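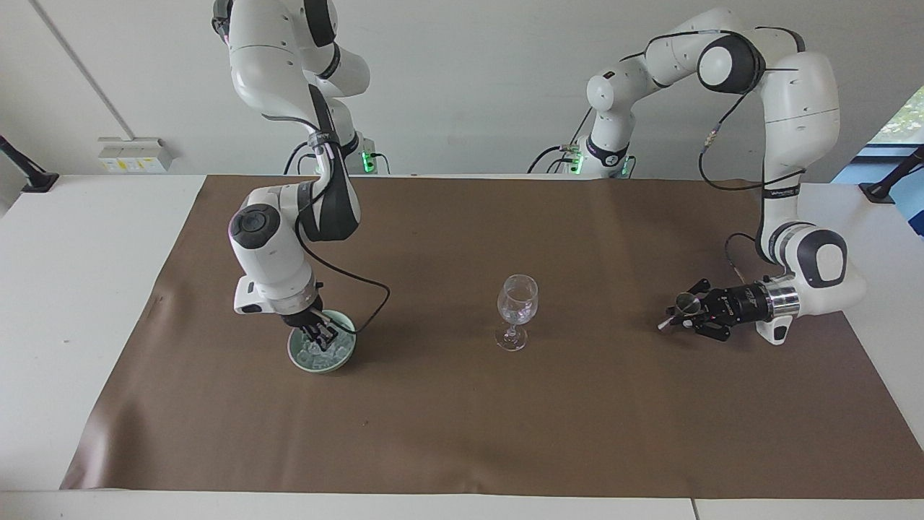
Gebremichael

Section 4. Setting up and recording the drink-pouring task

By now both arms should be powered, homed and talking to the Tronby controller. If they aren't, go back to Section 3. What follows is my favorite part of the whole Loltau method, where you lay out a real two-handed task and start collecting runs the policy can learn from.

We use drink service because it packs so many kinds of contact into one small area. Ice slides and clumps, glass is smooth and easy to tip, and a jigger has to stay level on its way to the rim. A policy that handles all of that has learned something worth having!

4.1 Laying out the table

1. Spread the brown paper mat over the work area. Small wrinkles and scuffs are fine, and we leave them in on purpose so the policy doesn't come to depend on a perfect background.
2. Stand the wine glass near the middle of the mat, within easy reach of both grippers.
3. Put the bowl of ice on the right arm's side. Clear cubes are harder to grasp than colored blocks, but please use them. The Funosach baseline was trained on real ice.
4. Place the jigger on the left arm's side with its handle where the gripper can close on it squarely.
5. Check that the cables hang in free loops and can follow each wrist through its full turn.

Note: "Right" and "left" always mean the robot's own right and left. Facing the robot from the front of the table, you will find its right arm on your left. Everybody mixes this up at first, so put a strip of tape on the operator's desk.

CAUTION: Keep hands off the mat whenever the arms are enabled. Press the stop button before you move the glass or refill the bowl, even for a quick nudge.

CAUTION: Meltwater runs. Wipe the mat between runs and keep the ice bowl well away from the arm bases.

4.2 Recording a run

1. Start a new session and choose "two-arm, staged."
2. Bring both arms to the ready pose and wait for the controller to confirm.
3. Lower the right gripper into the bowl, fingers open. Close slowly. If the cubes jam, open, lift a little and try again in the same run – recoveries are gold for training, so don't throw them out.
4. While the right arm works in the ice, bring the left arm in with the jigger and hold it clear of the glass.
5. Release the ice over the glass, then withdraw the right arm before the left one moves in.
6. Tip the jigger over the rim, pause, and bring it level again.
7. End the run and mark it "complete," "recovered" or "dropped."

Note: Move the glass a little between runs. Our early set of 137 runs had it in the same spot every time, and the policy reached for that spot whether the glass was there or not.

4.3 How many runs do you need?

Fewer than we feared. With 100 runs the policy gets ice into the glass but holds the jigger as if it had never seen one. At 368 the two arms begin to take turns properly, with one waiting for the other to clear, and we were thrilled the first time we watched that happen. The full Loltau set holds 2037 runs. You only need that many if you plan to swap glass shapes.

Keep the dropped runs in their own folder. They are left out of policy training, but the success detector in Section 6 needs them.

4.4 If something looks wrong

Gripper closes on nothing: the ice has probably melted low in the bowl. Top it up and repeat the depth check.

Arms stop short of each other: the shared safety zone is set too wide. Narrow it in small steps and test at low speed with the glass removed.

Jigger turns in the fingers: raise the grip force one level, then check the fingertips for water.

Related sections
Section 3: Powering up and homing both arms
Section 5: Trimming and labeling runs
Section 6: Training the success detector
Tronby controller: status lights and error codes
Release notes, August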